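Progress report to Hilten, second period
Project: Mimska shared workroom, Parnidmont site
Prepared by: Delyth Gough
Date: 14 May 2018

1. Work completed

The fit-out of the workroom continued under the budget line approved in March. White tables have replaced the old benches, and light gray partition walls now separate the bays. Spending on furniture in this period came to $2000, including delivery. The invoices are in Annex 2.

The clear-desk rule was introduced once the furniture was in. Each bay has a written list of what may stay on the tabletops between sessions. Everything else goes back to the store cupboard and is signed in by the last user. Idrisa Lyimo checks the bays at the end of the day and records any items left out.

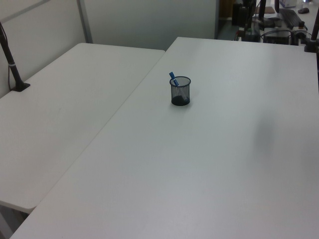 Small stationery is the one category still under review. Users asked for pens and markers to be kept within reach, and the first draft of the list had no place for them. The revised list allows one mesh pen holder per table. Scissors, tape and loose paper remain in the cupboard – this point was agreed with the Morris team, who book the room most often.

2. Results

The daily log shows 22 items left out over the reporting period, mostly cups and chargers. Setup time before sessions has not yet been measured. A simple timing sheet will be added to the log.

3. Open points

Two cupboard shelves are still on order. Labels for the shelves will be printed after delivery, as the spacing may change. Cable routing at the table edges needs a decision from the building manager before any further clamps or trays are bought.

No change to the approved budget is requested at this stage.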